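Milero tabletop arm: can it put the shopping away yet?

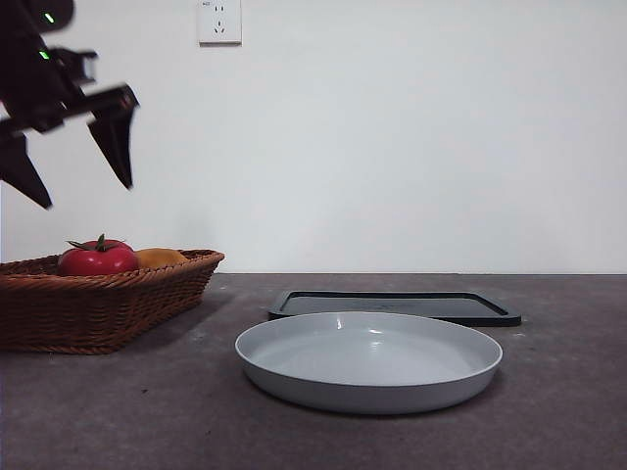
The Milero over the fruit basket, with the plate and tray further along the table.

I've had the Milero for 38 days now and I'm still grinning every time it picks something up. My question going in was a plain one — can a machine do a boring kitchen chore while I get on with something else?

Sort of! Moving fruit and veg from a basket to a plate is its best trick. Over 49 goes with tomatoes it managed 34, and it bruised fewer than I do when I'm in a hurry. Stems confuse it, and anything sitting low against the side of the basket takes several tries. Big smooth fruit is slow going too (I made a cup of tea during one mango).

Setting up took an evening, mostly because the Korkthorpe clamp that comes with it hates thick worktops. Aliki Sarantis lent me a better one and the wobble went.

It won't wash up, and it can't cope with wet plates at all. At 2,000 pounds that's a lot for a fruit mover, and I wouldn't tell a busy family to buy one. But the March update made it noticeably gentler, and if you like tinkering it's tremendous fun. Mine is staying on the table.

Alaric Gallagher, 10th July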